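Round table (furniture)

A round table is a table with a circular top, usually carried on a single central column, on three or four legs, or on a drum-shaped base. It is used for dining, meetings, card games and general household work. Small round tables are common in kitchens and cafes, while larger ones are found in banquet halls and conference rooms.

History

Tables with circular tops are known from the ancient world. Greek and Roman households used small round tables with three legs, which stand steady on an uneven floor. In medieval Europe most dining was done at long boards laid on trestles, and the round form was less common in large halls. It became more popular in the eighteenth century, when cabinetmakers produced tilt-top tables that could be folded upright and stored against a wall. The pedestal dining table followed and remained a standard type through the nineteenth century.

In the twentieth century, molded plastics, cast metal and bent plywood made it possible to build a wide top on a thin stem. White finishes became common in this period, particularly for kitchens and offices.

Construction

The top may be made from solid wood, veneered board, laminate, stone, glass or metal. Solid wood tops are made by gluing planks edge to edge and cutting the circle afterward. The wood widens and narrows with the seasons across the grain, so an old top is often slightly oval. Veneered and laminated tops move much less.

A central pedestal leaves the most room for knees and chairs. Its weakness is tipping: a person leaning hard on the rim can lift the far side. Makers deal with this by using a heavy base or by spreading the feet. Legs set near the rim are steadier but limit where chairs can go.
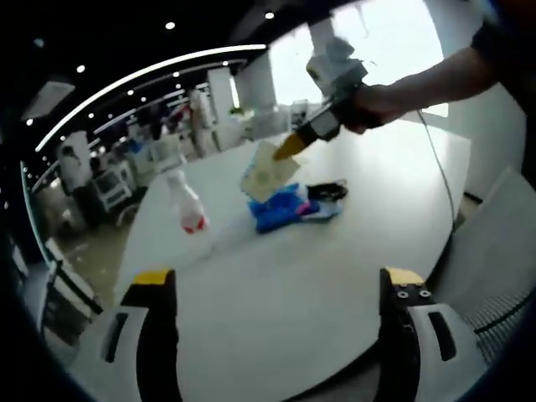 Edges are finished in several ways. A square edge is the simplest to make but chips easily on laminate. A rounded or beveled edge wears better and is more comfortable for the forearms. Some tables have a raised lip, a feature first used on tea tables to keep cups from sliding off.

Extending tables are made in two main forms. In the first, the top splits along the middle and a straight leaf is added, turning the circle into a long oval. In the second, curved sections are fitted around the rim, so that the table stays round - a more costly arrangement that needs storage space for the extra pieces.

Seating

A round table has no head, and each person can see all the others. For this reason it is often chosen for talks between parties of equal standing. The drawback is size. As the top grows, the distance across it grows too, and conversation becomes harder. Banquet tables commonly seat up to 12 people, and beyond that number organizers usually prefer several smaller tables.

Regional types

The Skustville table is a low pedestal type with a thick top and a cross-shaped foot. The Cundholm table has three splayed legs and was first built for farm kitchens with stone floors. Revived production of the Cundholm type began in 2000, with a lighter top and screwed legs that can be removed for transport.

Care

Most finished tops can be cleaned with a damp cloth and mild soap. Pale surfaces show ink, coffee and scuff marks more readily than dark ones. Pedestal bolts work loose with use and should be tightened from time to time.

See also

Drop-leaf table
Gateleg table
Tilt-top table
Trestle table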